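Home | News | Fight Cards | Tickets | Gym Finder | Contact

Flirden Fight Club books 22 bouts for its Karlow show

KARLOW, 17 December 2022 – I've been itching to share this one, so let me get right to it: Flirden Fight Club is coming back to the Karlow Armory in March, and we've got 22 amateur MMA bouts on the card (our biggest night ever!).

We opened our doors in 1989 as a boxing gym with one ring and a leaky roof, and I still get butterflies before every show. This time we're bringing in teams from Cirholm and Meesuk, and both of them are strong on the ground, so my strikers have been drilling takedown defense until they're sick of me.
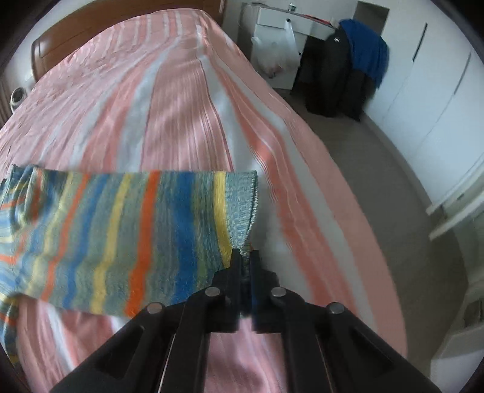

Over in Cirholm, the head coach told me the team wants the heavyweight belt back and isn't coming all this way for the scenery. Fine by me! Our champ is healthy, cleared to fight and mean as ever in sparring.

The armory holds 2995 people, and I'd love to see every seat taken. Doors open at five, first bout at six, and the title fight goes on last. Kids under ten get in free with an adult.

We've also set aside 94 cageside seats for gym members, so ask at the front desk before you buy online. Everybody else can get tickets through the Flirden site or at the armory box office.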